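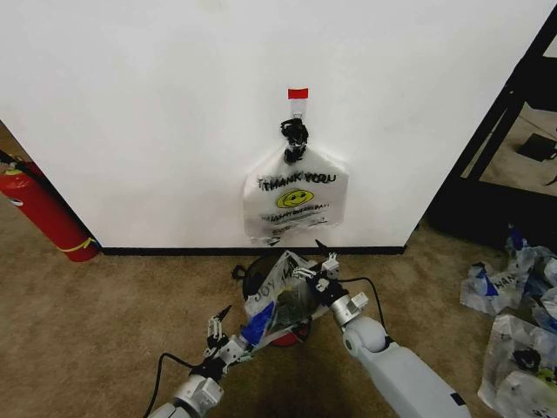 *Smiley bag on its hook.*

Quick one, it's past 11 and I have a file to send before bed.

So the Zeleke menu. Four pages, folded, two colors. I set the whole thing in Plirkar because it's pretty and I'm weak. Looked great at 30 points on my screen. Printed it at real size and the prices turned to mush. The 6 and the 8 are basically the same blob.

Things I tried, in order:

- more tracking. Helped the headings, did nothing for the prices
- heavier weight. Worse!! counters closed right up
- swapping only the numerals to Erasa. Bingo, sort of

The sort of: Erasa numbers sit higher than Plirkar letters, so every price looked like it was hopping off the line. Baseline shift fixes it but you have to put it in a character style, not do it by hand. I did it by hand. 146 prices. Don't be me.
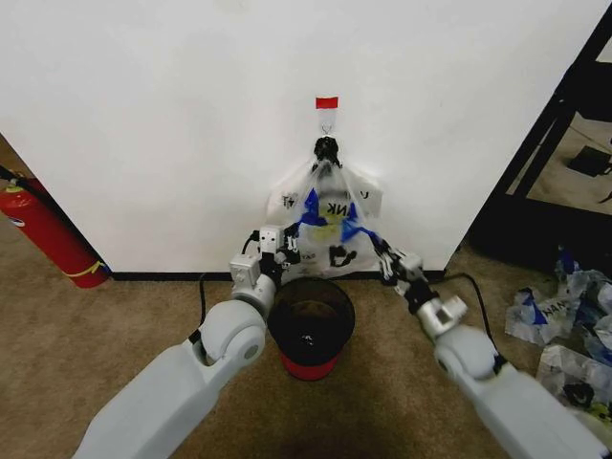 Iulian Dumitrescu wrote back on my last post that I should quit mixing two families and just turn on tabular figures, most fonts have them and people never look in the OpenType menu. Fair. I looked. Plirkar doesn't have them. Erasa does, and they line up beautifully in the right hand column, so half a point to Iulian.

Then the dots. The client wants dot leaders between dish and price, like an old diner menu. Fine, tab with a period in the leader box. Except the default is way too tight and it reads as a gray bar from arms length. Period plus a space in the leader box. Much airier. Took me over 17 test prints to figure out the spacing was the problem and I am nearly out of the cream paper.
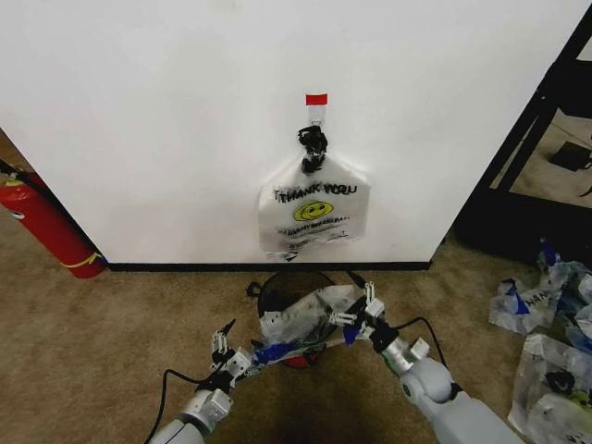 And the cream paper matters, becuase the second color is a warm red and on plain white copy stock it goes kind of pink. On the cream it's brick. Love it. Haven't decided on the cover yet, might just be the name huge and nothing else, might steal the stripe from the Rodus leaflet I did in December.

Ok exporting now. Bleed on, crop marks on, fonts outlined. Will put up the character style settings tomorow if I remember.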